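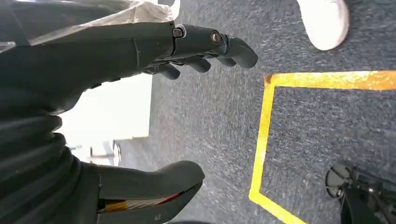

Home News Clubs Events Contact

When Kenji Ridgeway started the robotics club at Curkby College, he had one cupboard and a promise of keys. "The keys came in September," he says. "The cupboard was already full of netball bibs."

Today the club has 15 members, and they are preparing for the student meet in Gulovport. Their project is called Wevari. The students write the movements of the hand themselves, one finger after another, and they keep a paper notebook with every change.

I asked him which part is the hardest. "The thumb," he answered at once. "The fingers you can understand in one afternoon. For the thumb we have now about 50 pages."

The club pays for its parts with a sausage sizzle and with a grant of 300 dollars from Crenshaw, a hardware shop in the same street. It is not much money, and Mr Ridgeway makes the students write a short letter before each purchase. "They complain – but they write better letters than me."

At the meet, each team will have 120 seconds to show its work to the judges. His students wish for more time. Mr Ridgeway does not agree with them. "If you need ten minutes to show it, go home and practise," he says, and goes back to help a girl who is waiting with her laptop open.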